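Venddale Home Board > Kitchen > Utensils and small stuff

Thread: Plastic colander, flat base or domed?

tarn_hollow
Posted 2/10/18
Replacing a metal colander that has lost a foot. I cook for two, mostly 350 g of pasta at a time, plus rinsing berries. The oval plastic ones with a flat perforated base store well, but I suspect they drain slowly. Does anyone use one daily?

mursu
I do. Drainage is adequate. The flat base holds a thin film of water if the sink is level, so I tilt it toward one end for a few seconds. Mine is green, oval, with rows of small holes and a smooth rim. It's at the left, with the plates I was sorting.
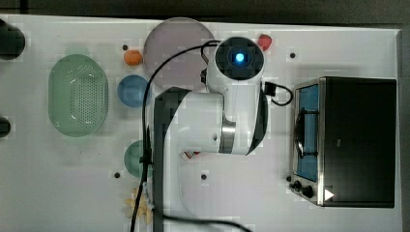 Green colander, blue and lavender plates, small teal-green plate near the middle.

The smooth rim matters more than the hole pattern. Rolled rims trap starch and need a brush.
— Mircea Ursu, Grerkbridge

pelletgrate
Disagree on the holes. Small holes in rows are fine for rice and slow for pasta. I timed a flat one against a domed one with the same pot of penne: 12 seconds for the domed, 50 for the flat. That was level, no tilting.

mursu
Level is the worst case. Tilt it and the gap closes.

pelletgrate
It narrows. You are also holding a full colander at an angle over a sink with one hand while the other has the pot.

tarn_hollow
Is the lavender plate part of the same set as the blue one? It looks see-through.

mursu
No, bought separately. The lavender is translucent and larger. The blue has a slightly raised rim, so I use it under the colander for berries. It catches the drips.

odile_k
On heat — check the marking underneath before pouring boiling water into any of these. I had a Banderia one rated for cold rinsing only, and it warped in April. The Matei I bought after that has held its shape, at around twice the price.

pelletgrate
Second that. Warping is a bigger problem with a flat base. Once it bows, water pools in the center and no tilt fixes it.

tarn_hollow
Noted. Leaning toward oval for the berries and a domed metal one for pasta.

mursu
Two colanders for two people seems excessive, but it would work.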